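Box lid task: right-hand pose jumps during demo recording
January
Opened by Manikandan Fernandes, Emirmont bench

Symptom: in the lid open/close task for Kartha, the right gripper's tracked pose jumps sideways by up to 26 mm for a few samples, then snaps back. The left gripper is clean. Jaw width is clean on both sides. The replay tool (Flellum) rejects any demo with a jump above its limit, so we are losing takes. Out of 330 takes, the checker threw out 2 on the first pass and far more after the limit was tightened.

Setup: two hand-held grippers, one operator, marker plate on top of each. Clear plastic compartment box, hinged lid, white work surface. The operator opens the lid, backs off, closes it, backs off.
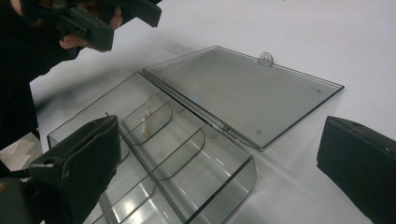

Restarted the tracker and reloaded both rigid bodies. No change. Swapped the left and right plate definitions in software in case one had been saved with a bad marker. The jump stayed with the right hand.

Next, checked time sync. Wrist video and pose stream line up on the start tap to within one sample. Not a sync fault.

Plotted jump time against lid angle as labeled by hand from the head view. Most of the jumps fall while the right hand is rolled outward to get a finger under the lid tab. Very few with the hands parked at the sides of the box.

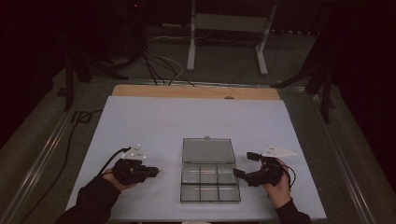
Recalibrated the volume anyway. Residual went down slightly, jumps did not. Also taped down the right cable so it could not pull on the body of the gripper. No effect on the jumps, but the operator says the hand feels freer, so the tape stays.

Ran a short set with the lid kept closed and the same roll of the right wrist in free air. Jumps reproduced with no contact at all. That rules out the box and the force on the jaws.
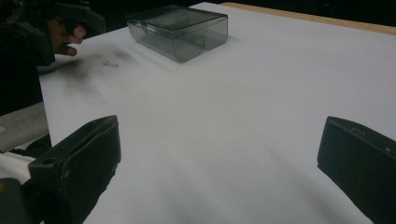
Box with lid closed, seen from a gripper camera.

Worst take so far is 2,885 samples long with the jump near the middle, right at the steepest roll. Past a certain roll the solver seems to lose one marker and pick a mirrored fit from those left. I can't prove it from the pose file alone. Raw marker data was not being saved. Turned that on now.

Asked in the ticket whether we can just smooth over the gap and keep the takes.

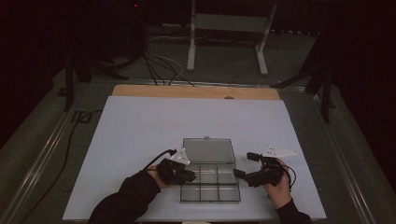

Omprakash Tripathi: Please don't smooth them. The policy learns the approach to the tab from exactly those samples, and a filtered pose will put the finger in the wrong place relative to the lid. We did that on Fakmont and had to record the set again. Mark the bad spans, leave the raw file alone. For new takes, try the right plate turned a little toward the operator and redo the plate-to-jaw offset afterward.

Fernandes: Turned the plate, redid the offset, recorded a short set with raw markers on. Jumps are smaller but still present at full roll. Raw data shows one marker dropping out each time, as suspected. Flagging bad spans in the old takes by script, originals untouched.

Still to do: repeat with the operator lifting the lid from the near corner of the tab, less roll. Leaving open.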